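Geltska open day, Veden site

The Geltska plant at Veden opened its doors in March and I went along with a group from work. Parking was easy. Sign-in took longer than it should have, as there was one tablet for the whole queue, and by the time we had our safety glasses the first tour had left.

We joined the second one. It starts in the moulding hall, where you stay behind the yellow line and can't hear much, then goes upstairs past the stores to the automation room. That was the part I had come for. They run 3 arm cells in there, and visitors could stand close to 2 of them.

The cell we spent most time at handles small circuit boards. The arm works over a light grey plate with raised holders on it, and the whole lot sits on a slatted aluminium bed.

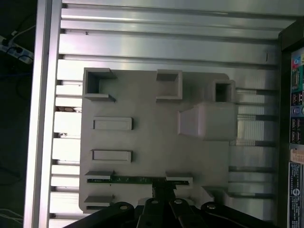
The gripper and a green board strip in its two slotted holders, Veden automation room.

Our guide said the plate is the Sustach pattern, and that the job sheet for it lists 206 steps, most of them checks. The arm is slower than I expected. A practised person would beat it over one board, she said, but they want it for runs of 100 or more.

Questions were mostly about jobs and noise. I asked who makes the plates and was told Chareonsuk, a supplier they have used for years.

Lunch was a sausage sizzle by the loading dock - gold coin donation, bring cash. The last tour leaves at 2 pm. Closed shoes are a must, and they do turn people away.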